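Does Fruit Really Need a Fridge?
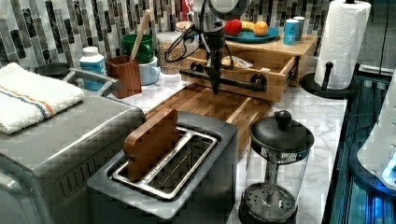 An apple, a banana and a peach-like fruit share a teal plate on the kitchen counter.

Lots of people say fruit goes bad unless you chill it. Should you believe them? Not without asking which fruit.

Take bananas. They grow in warm places, and cold air can turn their skins dark. The inside may still be fine to eat – so a brown peel doesn't prove much.

Peaches are picky too. A hard one usually softens better on the counter. Once it's soft, the fridge slows it down.

Apples will sit out happily for a while, but they stay crisp longer in the cold. They also give off a gas called ethylene, and so do bananas. Ethylene tells some fruits to ripen. Does that mean one apple will spoil the whole plate? People love to say so. It can speed things up, but a warm room does that as well.

Don't just trust us at Grestinside. Put 4 hard peaches on the counter, two in a paper bag with an apple and two in a bag alone. Press them gently each day. Which pair gets soft first?

If it's a tie, write that down too.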